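Manport household manipulation study: progress report, December

Prepared by Severin Trummer for the Wastholm program office

1. Work completed

The collection stage of the table-clearing task is finished. Operators worked with a pair of hand-held grippers, each carrying its own camera, in furnished homes. The set now holds 1000 demonstrations from 17 homes. Each home supplied its own table, bin and packaging, and operators were told to leave the rest of the room as they found it.

The method under test, Clollum, trains a policy on the wrist views alone. The release step has received most of our attention this period. A lined bin gives a poor visual edge: the bag folds over the rim and hides it, and the items already inside resemble the next item to be dropped. Snack wrappers and juice cartons make up much of the set. 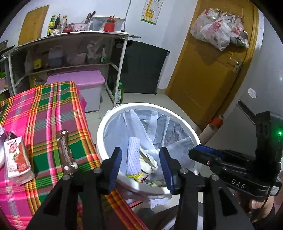 2. Results

Kristóf Oláh ran 200 evaluation trials in homes held out of training. The baseline failed in 49 of them. Most failures were early releases, with the item landing on the floor beside the bin. Adding the second gripper's view as an input reduced early releases but lengthened training. The full comparison will be in the next report.

3. Open issues

Thin packets lying flat on patterned cloth are still grasped poorly. Opening-width readings drift over long sessions, and we now recalibrate before each home.

4. Next period

Repeat the trials with the two-view policy. Transfer the labeled set to the Sabatier server. No change to the budget is requested.

Comments (3)

k.olah: Section 2, please state that the held-out homes had unfamiliar bins as well.

Program office: Received. Is the drift the same on both grippers?

S. Trummer: Larger on the left one. Plots will follow.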